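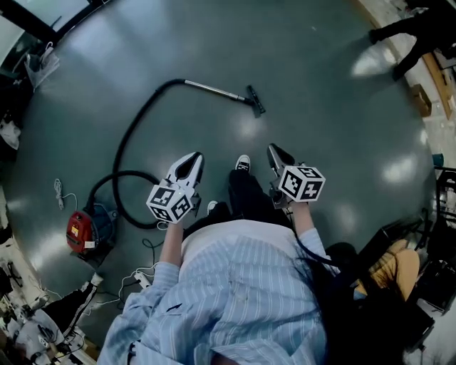
What does Hustholm do?
We look after hard floors and the machines that clean them. Most of our work is vacuuming and floor care for offices, studios and small shops, and we also run short courses for people who do the same job elsewhere.

Hustholm started in September, nine years ago, with one van and a contract to clean the stairwells at Clokerska, a block of rented workrooms. The stairwells led to the workrooms, and the workrooms led to the building next door. We now clean 28 premises on a regular basis, the largest of which has 3715 square metres of floor. The smallest is a key-cutting shop with room for one customer at a time.

We do not do carpets beyond a normal vacuum, and we do not do windows above ground level. If you need either we will give you the number of a firm that does.

How we work on smooth floors

A shiny floor shows everything. Grit is the main trouble, as it gets walked in from the street and scratches the surface long before anyone notices. We vacuum first, always, and only then think about a mop. The nozzle should be a hard floor one with the brush down. Start at the far wall and work back towards the door you came in by, in strips that overlap by a hand's width.

Canister machines are what we use most. They are easier on the wrist than an upright and the wand gets under desks. Their weak point is the hose, which will kink if it is pulled round a corner, so we teach people to walk back and move the canister by its handle. The cord gets unwound fully before the machine is switched on. Extension leads and power strips are laid along the wall, away from the line people walk.

Entrances

Glass entrances need more time than their size suggests. Dust settles along the bottom of the metalwork and in the corners where the glass meets the floor, and a wide nozzle will not reach it. We go along there with the crevice tool. Bags and packaging are picked up by hand before the machine comes near. Thin plastic is the most common cause of a blocked hose, and we had to clear a good few last year before we made this a rule.
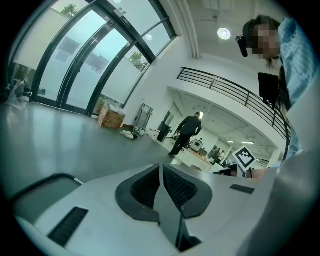

Glass doors and smooth grey flooring by the entrance.

Door handles are wiped on every visit, on both sides. Frosted panes are done with a barely damp cloth.

Our courses

The course is called Nirden and takes one day. It covers choosing a nozzle, handling the hose and cord, changing bags and filters, and what to do when suction drops — usually the bag, sometimes the filter, now and then a sock. There is no exam. Roughly 3000 people have taken it so far, some of them twice.

A second course, Sinaga, is for people who plan the work: how long a room takes, what order to do things in, where the chairs go while the floor is being done. It has run 118 times.
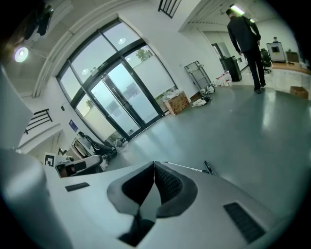
One person who took Nirden wrote to us afterwards that she had been dragging her vacuum by the hose for twenty years and had gone through four of them, and could we please put the part about filters nearer the start, before lunch. We have moved it.

Visits and prices

We quote after seeing the floor. The visit is free and takes less than an hour. Regular customers are charged monthly, with one month's notice on either side. Courses are paid for when you book, and you can change your date up to a week before.

Please tell us in advance about floors that have been sealed or polished recently, and about any area where cables have to stay in place.

Page last updated November 28, 2024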